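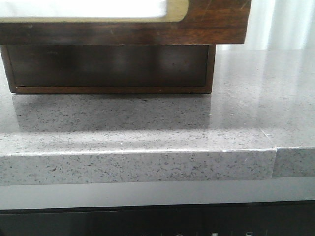
グレーの斑点模様の石のカウンターと、濃い茶色の木の箱

カウンターに置いた木の箱、底の下ってどうしてますか?

投稿者:ねこぜ台所 11月 読了目安3分

こんにちは、キッチンの小物まわりでいつもお世話になってます。

古道具の店「Hornthorpe」で木の箱を買いました。二段になっていて、上が分厚い枠、下がひとまわり引っこんだ台です。上の枠の中は白くて、もともと何に使うものだったのかはお店の人もよく知らないみたいでした。うちではお茶の缶とか、開けかけの海苔とか、そういう細々したものをまとめて入れるつもりです。

で、置き場所が磨いた石のカウンターなんですよ。グレーに黒と白の粒々が入ったやつ。つやつやで、箱の下のところが黒っぽく映りこむくらい。気に入ってるんですけど、いまは底をべったり直に置いてるので、これって石に木の色が移ったりしないのかなと急に心配になりまして……。あと箱を引きずったら石のほうに傷がつくのか、木のほうが負けるのか、どっちなんでしょう。

もうひとつ、上の枠の右の角あたりに薄いひっかき傷と、ちょっと色のあせた感じのところがあります。使いこんだ味だと思えば全然いいんですが、ついでに目立たなくできるなら知りたいです。家族には「そのままでいいじゃん」と言われてます(笑)

フェルトを貼るのがいいのか、コルクなのか、マットを敷くのか。みなさんどうしてますか?

共感した 34 コメント 3

石好きのパン焼き

うちも似たような石の天板で、重たい木のパンケースを何年も置いてます。私はフェルト派だったんですが、キッチンだとだめでした! 水拭きするたびに縁から水を吸って、いつまでもじめっとしてるんです。めくったら茶色い輪っかができてて、うわーっとなりました(石のほうは中性洗剤で拭いたら落ちたのでセーフ)。

いまは透明のシリコンのクッション、丸くて小さいやつを四隅に貼ってます。100円のお店ので十分。底が少し浮くので風が通るし、布巾の端っこも下に入ります。引きずっても滑らないから、動かすときは自然と持ち上げるようになりますよ。

貼る前に底をよく拭いて、ひと晩乾かしてくださいね。私は待ちきれずに貼って、翌朝ひとつカウンターに置き去りになってました。それと、箱が重いと柔らかいクッションはつぶれてきます。うちのは年に一度くらい貼り替えてます。

石と木のどっちが負けるかですけど、だいたい木だと思います。ただ、底に砂粒みたいなのを噛んでると石のつやも曇ることがあるらしいので、置く前にさっとひと拭きしておくと気が楽です。

参考になった 15

Eline

傷は味です。そのままで。

参考になった 2

木工ちょっとだけ

傷のほうだけ書きますね。まず何で仕上げてあるかで変わります。目立たないところ、底の裏とかに水を一滴落としてみて、すぐ染みるならオイル系か無塗装、玉になって残るならニスとかワックスが乗ってると思ってください。古いものだと重ね塗りされてることもあるので、あくまで目安です。

染みるタイプなら蜜蝋ワックスを布に少しだけ取って、木目に沿ってのばして、しばらく置いてから乾いた布でしつこいくらい拭く。私はSadowskiの蜜蝋を使ってますが、たぶんどこのでも変わらないです。はじくタイプなら、色の近い補修用のクレヨンを傷のところだけ軽くなでて、余りを拭き取るのが簡単。いきなり紙やすりはやめたほうがいいです、角だけ色が抜けて前より目立ちます(経験者)。

中の白いところにはワックスをつけないように。黄ばむとやっかいなので、私なら内側の縁にマスキングテープを貼ってからやります。

あと塗った直後に石の上に戻すと、それこそ油じみのもとなので、何日か新聞紙の上で休ませてあげてください。クッションを貼るのはそのあとで。底までワックスを塗っちゃうと粘着がきかなくなるから、底は塗らずに残しておくといいですよ〜。

参考になった 11

ねこぜ台所(投稿者)

みなさんありがとうございます! フェルトをかごに入れる寸前でした、危ない。シリコンのにします。傷は……水を一滴やってみてから考えます。Elineさんの一票で家族が勝ちほこってます。

シェア 3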